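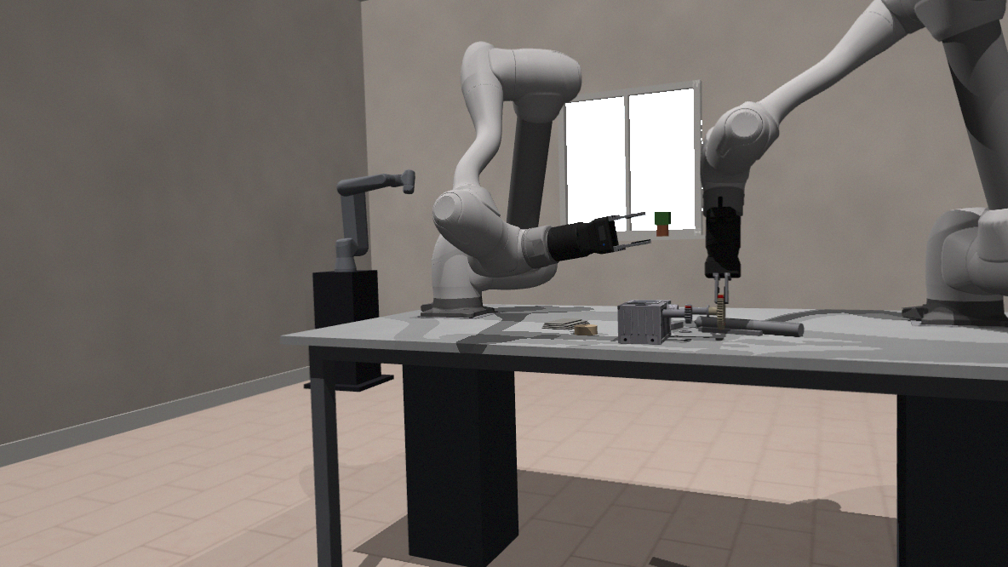
Figure 2. Gear assembly task in the Simby simulator. The right arm holds the yellowish gear near the end of the shaft; the left gripper is open.

4.2 Two-arm gear assembly

The second task uses a gear housing with a shaft projecting from one side. The policy must bring a gear to the shaft and slide it on without tipping the housing. Both arms are controlled by a single network, which receives joint positions, gripper widths and the poses of the loose parts. Figure 2 shows one state from the task, with a smaller dark gear around the shaft and a long rod lying on the table.

We trained on 79 simulated demonstrations from the Salinas set and kept 15 for validation. Part positions were drawn at random at the start of every episode, while the arm bases stayed fixed. An episode ended when the gear was seated or the time limit was reached.

The Talum baseline seated the gear in 47 per cent of test episodes. Our method reached 79 per cent with the same demonstrations. Most of the remaining failures were errors in the angle of the gear as it met the shaft, where a small tilt was enough to jam it. Adding contact force to the input did not change this result. Grasping failures were rare for both methods and are listed separately in the appendix.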